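Day 2, Dorano hut

Left the road end at Vedov at 6:40. Overcast, no wind. The path follows the east bank of the stream for the first hour and gains very little, then turns up through beech on a series of short zigzags. The surface is packed earth with roots, slick in the shaded parts. Two footbridges, both sound. The second has a new handrail on the upstream side only.

Tree line came at 9:15, lower than the map has it. Above that the path is marked with paint on rocks, red over white, and the spacing is good except across the scree below the Kereama saddle, where I lost it twice. The correct line stays high. I went low the first time and had to climb back up 300 feet over loose stone, which cost half an hour and most of a quart of water.

Saddle at 11:50. Stopped for 20 minutes. Cloud base was just above me, so there was no view north, but the valley side was clear down to the Tulberg farms. Altimeter read 106 feet under the signed height. I set it to the sign and will check it again at the lake tomorrow.
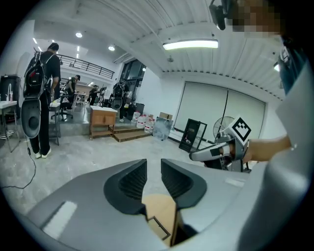 The descent to the hut drops some 1,000 feet on a grass slope with a worn trench down the middle. Walking beside the trench is easier on the knees. I had both poles out from the saddle and used them the whole way, planted ahead and angled in toward each other, much like the two ribbed finger pads on that gray gripper with their V-shaped opening. The stance is slow but it holds on wet grass. The left pole slipped at its lower joint once under load. I cleaned the grit out with a sock and tightened it, and it held after that.

Reached the hut at 2:30. Bunks on the upper floor, stove below, water from a pipe behind the woodshed. The flow is thin but steady, and I filtered it anyway. Left heel has a hot spot, taped. Right boot is fine. Ate rice and the last of the hard cheese.

Cloud lifted briefly at 5:00 and showed the upper basin. There is old snow in the gully to the left of the lake outlet, so I will take the longer path on the right - it adds a mile. Alarm set for 5:30.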